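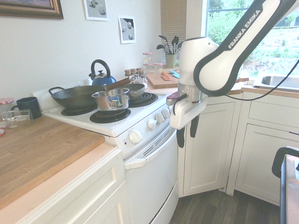
*Kitchen with a white electric range and coil burners.*

# Waltport Comedy Lines

A hand-coded set of television comedy lines in which drink-driving is mentioned, joked about or shown. Compiled by Niall Dow and Fouzia Warraich for people who study or argue about how broadcasters treat the subject. Last updated January 19, 2025.

## What is in it

- `lines.csv`: 3,756 lines of dialogue, one per row
- `episodes.csv`: the 294 episodes they come from
- `codebook.md`: the rules the coders worked to
- `disputed.csv`: 86 lines where the coders could not agree

Each row in `lines.csv` has an episode number, a speaker role (lead, supporting, guest), the line itself and three codes.

| Column | Values |
|---|---|
| `tone` | joke, serious, mixed |
| `target` | driver, victim, police, other |
| `outcome` | none, minor, grave, not shown |

`outcome` refers to what happens to the character by the end of the same episode. If the story is picked up in a later episode, the code stays as it was.

## How lines were chosen

Lacey Ackroyd and Mohsin Rana read the scripts separately and marked every line that refers to driving after drinking. Lines about drinking alone were left out, even when a car appears later in the story. Lines about other drugs were left out too. We know some readers will want them and we may do a second set.

Where the two coders differed, Faisal Janjua made the final call. If he could not decide, the line went into `disputed.csv` and is not counted in the main file.

## A note on purpose

We think that repeated jokes about a crime can make it look ordinary, and we say so openly. The coding was done by people who hold different views on that. Mohsin Rana, for one, thinks the effect is small. Please don't cite the set as proof that comedy causes drink-driving. It records what was said on screen and holds nothing on what viewers did next.

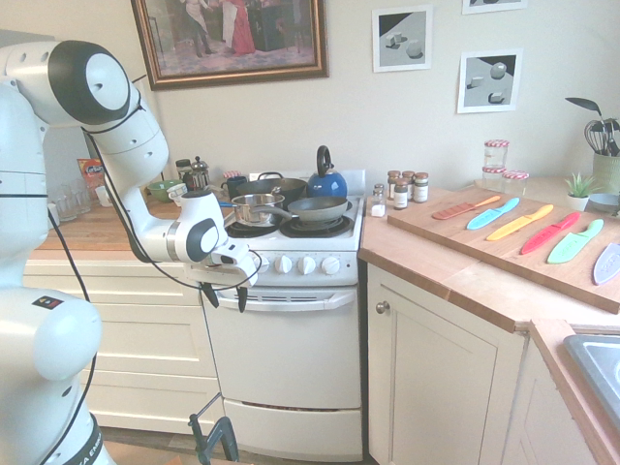 ## Known problems

- Scripts and broadcast versions don't always match. We used the script.
- Ad-libbed lines are missing.
- `target` is blank in 4 rows where the page was too faint to read.
- `mixed` was used more freely in the first batch than in later ones.

## Using the files

All files are UTF-8 with a header row. Join them on `episode_id`. Dates are left out of `lines.csv`, so take the year from `episodes.csv`.

You may use and share the coding with credit. Send corrections to Fouzia Warraich with the row number and the code you think is right. The next version is planned for July.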